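Iltness Robotics Club: report to the Dosgate Fund, second instalment
Covering the period since September

You asked for a page, so we have kept to a page. The first instalment went on two second-hand desktops and the licence for Bonik, the simulator we use so that the students can drop crockery without anyone having to buy more of it.

The club now has 22 members on the register. Attendance varies with the bus timetable and whether the canteen has chips. They are split into two teams, one working on the grasping code and one on the kitchen task for the Szewczyk Cup, and relations between the two are cordial on most afternoons.

The kitchen task asks a simulated arm to pick up a bowl with food in it and put it down somewhere else. The grasping team logged 129 attempts before half term. We had promised you a success rate and will send one when the teams agree on what success is. The grasping team counts any run where the bowl leaves the worktop. The kitchen team would like the food to come too.

Changes since the last report: the approach angle is now set in a file instead of in six places, the fingers close more slowly, and the students have started writing down what they changed before they change it. The last of these took longest.

Current work is on holding the bowl by its rim and keeping it level, and level is where most of the effort is going. 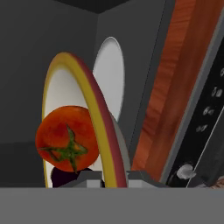
Bowl held by the rim, tomato and all. Angle still under discussion.

Spending is within budget, apart from an extension lead we forgot to ask for. For the next instalment we would like a third desktop, as one of the present pair goes off without warning and always during a good run. The Cup entry form is in.

Shares: 2

Comments

My daughter is on the kitchen team and wishes it known that the food matters.

Is the extension lead going to be a separate application?

Good to see the log being kept. We never managed that in my day, and our arm was real.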